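Girninura newsletter
4/7/19
Software notes: the cable-insertion planner

The second version of our cable-insertion planner is now on the main branch, and both arm cells at Flullby have moved over to it. The old version will stay available until the end of the quarter for anyone with scripts that still call it directly. After that it will be removed, so please check your launch files.

The main change is in how the planner treats the last part of the move. Until now it worked out one path from pick-up to port and followed it to the end. Any error in where we thought the plug was in the fingers went straight through to the port. The new version stops short of the port, takes a fresh image from the wrist camera and works out the plug position again before going in. The last stretch is run under force control at 500 Hz, with a limit on side load that can be set for each type of connector.

Network plugs are a good test for this. They only go in one way up, the gap around them is small, and the cable behind them pulls in whatever direction it happens to be lying.

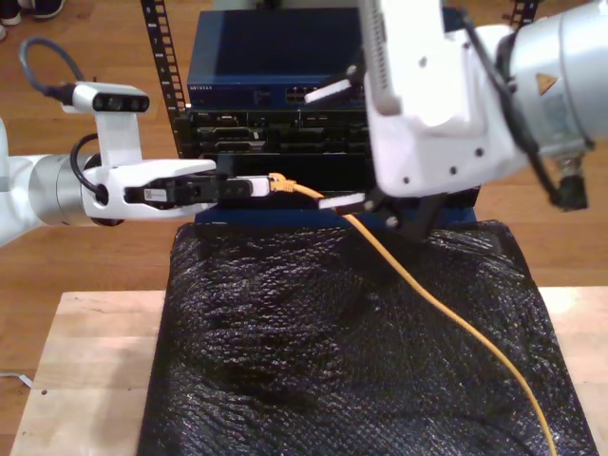
The pull from the cable was the part we had got wrong. In February we were treating it as noise and filtering it out, and the filter was slow enough that contact with the edge of the port was often noticed late. Ekinci, our force estimation package, now keeps a running estimate of the cable load while the arm is in free space and subtracts it before looking for contact. It needs the arm to hold still for a moment before the approach begins. If you skip that pause, the estimate is poor and the planner will log a warning.

We ran 62 insertions with the new version on the bench setup. It failed on 7 of them. Most of the failures were on ports next to one that already had a cable in it, where the finger model and the neighbouring plug overlap and the planner refuses to go in. It is being cautious there, and we would like to give it a better finger model before we loosen the check.

Two-arm planning is still limited. Both arms share one collision scene, but the planner moves them in turn and will not plan a joint move. Work on that has started in Usix, our task scheduler, and will come out separately.

If you are upgrading, please do the following:

Rebuild Ekinci first, then the planner. The message format has changed.
Redo the wrist camera calibration. Old calibration files will load but the offsets are stored in a different order.
Set the side load limit for your connector. The default is low and will stop the arm early on stiff ports.

Bug reports should go to the planner tracker with the full log attached, including the force trace.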